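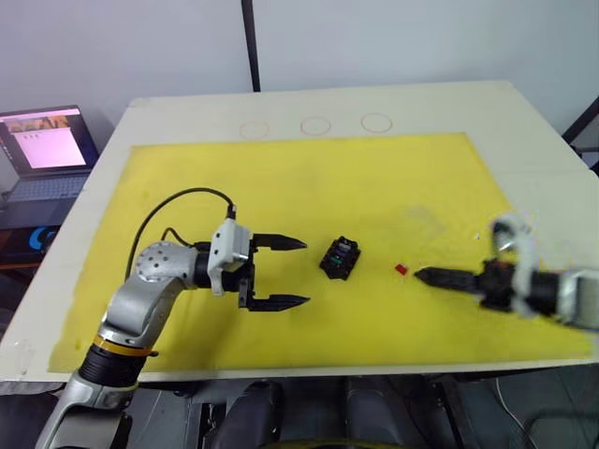 Zwei Roboterarme an einem weißen Tisch mit gelber Matte

Kostümverleih Kondis, Pladow
Mitarbeiter/in für Verleih und Änderungen (m/w/d), 28 Stunden pro Woche

Liebe Nähbegeisterte, liebe Verkleidungsfreunde,

wer bei uns schon einmal kurz vor Fasching im Laden gestanden hat, weiß ungefähr, was hier los ist: Piraten in der linken Kabine, eine Biene in der rechten, dazwischen jemand, der dringend einen Umhang in Übergröße braucht, und das Telefon klingelt auch noch. Wir lieben das sehr! Aber wir sind inzwischen einfach zu wenige und möchten unser kleines Team deshalb dauerhaft vergrößern.

Im Verleih hängen bei uns 595 Kostüme für Erwachsene, vom Barockkleid bis zum Astronauten, und für die Kinder kommen noch einmal 200 dazu. Die wollen ausgegeben, zurückgenommen, gewaschen, gebügelt und oft genug auch geflickt werden (Pailletten! Wer Pailletten mag, hat bei uns sofort einen Stein im Brett). Außerdem beraten Sie unsere Kundschaft bei der Anprobe, stecken Säume ab und helfen im Sommer, wenn wir das Freilichttheater Farwood ausstatten. Im Juli geht es dort hoch her, Urlaub ist in diesem Monat leider nur in Ausnahmefällen möglich.

Was Sie mitbringen sollten: Freude an Menschen, auch an unentschlossenen, und sicheren Umgang mit Nähmaschine und Overlock. Eine Schneiderlehre ist schön, aber kein Muss. Samstags haben wir geöffnet, jeder zweite Samstag gehört daher zum Dienstplan.

Wir bieten eine unbefristete Stelle, 28 Tage Urlaub im Jahr und 20 Prozent Nachlass auf alle Stoffe und Kurzwaren, die wir verkaufen. Kostüme leihen Sie für sich und die Familie selbstverständlich umsonst. Und Kaffee gibt es reichlich, meistens mit Kuchen.

Bitte schicken Sie uns ein paar Zeilen und einen kurzen Lebenslauf, gern auch Fotos von Selbstgenähtem, oder geben Sie alles im Laden ab. Wir freuen uns auf Sie und laden nach Absprache gern zum Probetag ein.

Ihr Team vom Kostümverleih Kondis
Pladow, Mittwoch, 8. Februar 2023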